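Risbridge Home Cooks > Breakfast and Brunch > Overnight oats going gluey, what am I doing wrong?

kragab_kitchen
April 16, 2021
I started making overnight oats in October and they were fine. For the past few weeks they've come out like wallpaper paste. Half a cup of quick oats, half a cup of 2% milk, a spoonful of yogurt, some chia, into a jar and into the fridge until morning. I haven't changed the amounts. I did switch to the Premus quick oats when my store stopped carrying the kind I used to get. Could that be the whole problem? I have nearly a full bag left and I'd like to use it up.

Khadija

bhennessy
Quick oats are the problem. They're cut small and rolled thin, so they fall apart when they sit overnight. Use old-fashioned rolled oats and leave everything else the same. Save the quick ones for muffins or meatloaf.

tarek_r
I don't agree. I've used quick oats for years and never had paste. Look at the liquid. Half and half is too dry once you add chia, and chia soaks up a lot. Go up to three quarters of a cup of milk and drop the chia to a teaspoon.

bhennessy
More milk gives you thinner paste. The texture of the oat is still gone.

tarek_r
It's soft, sure. Some people like soft.

FathimaN
You could both be right. How long are they sitting? If I make mine at 6 in the evening and eat at 8 the next morning, quick oats are mush. If I make them right before bed they hold up OK.

Also stir it once, when you put it together, and then leave it alone. My husband used to give the jar a good shake every time he opened the fridge and those were always the worst ones.

kragab_kitchen
I make them after dinner, so that's probably twelve hours. And I do shake the jar. I'll try later and no shaking. Tarek, how much chia do you think is too much? I've been using a heaping tablespoon.

tarek_r
A heaping tablespoon in half a cup of milk is pudding. There's your paste.

moataz_l
Steel cut, soaked overnight in the pot, ten minutes on the stove in the morning. Better than anything out of a jar. I know that wasn't the question.

bhennessy
It wasn't, but I agree with you. The trouble is the ten minutes. I'm out the door by 6:30 and I eat mine in the car park at work.

moataz_l
You can cook a pot for the week and reheat it. Add a splash of milk, two minutes in the microwave, stir halfway. Mine keeps four days with no trouble. I freeze some in muffin tins too.

Fruit goes in after, never before. Anything juicy that sits in oats all night waters them down and turns them a funny color.
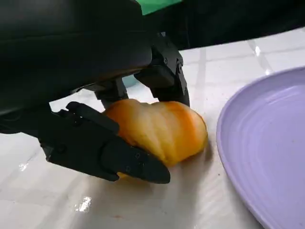 Counter, purple plate.

FathimaN
I'm with you on the fruit, except for dried. Raisins and chopped apricots go in the night before at our house. They plump up and you don't need any sugar.

Frozen berries are the other exception for me. I put them on top without stirring, and they've thawed by breakfast.

tarek_r
Frozen berries on top, yes. Grated apple is good in there too, but squeeze it out first.

bhennessy
Apple goes brown.

tarek_r
A little lemon juice fixes that. Or cinnamon, and then you can't tell.

kragab_kitchen
OK, reporting back. I made two jars last night before bed. Jar one was the Premus quick oats with three quarters of a cup of milk and a teaspoon of chia. Jar two was the same but with Skavon rolled oats. No shaking. Raisins in both.

Jar one was a lot better than what I'd been eating. Soft, but I could tell it was oats. Jar two was better again, with some chew to it. My daughter liked jar one more and finished it, so I guess the bag will get used after all.

bhennessy
Glad the rolled ones worked. Your daughter can have the rest of the quick.

tarek_r
I'm counting that as one each.

moataz_l
Do the steel cut next.

kragab_kitchen
Maybe over a long weekend. Does anyone have muffin amounts for quick oats? The recipe on the bag wants buttermilk and I never have it.

FathimaN
Use plain yogurt thinned with milk, same amount as the buttermilk. Let the oats sit in it for twenty minutes before you add the flour.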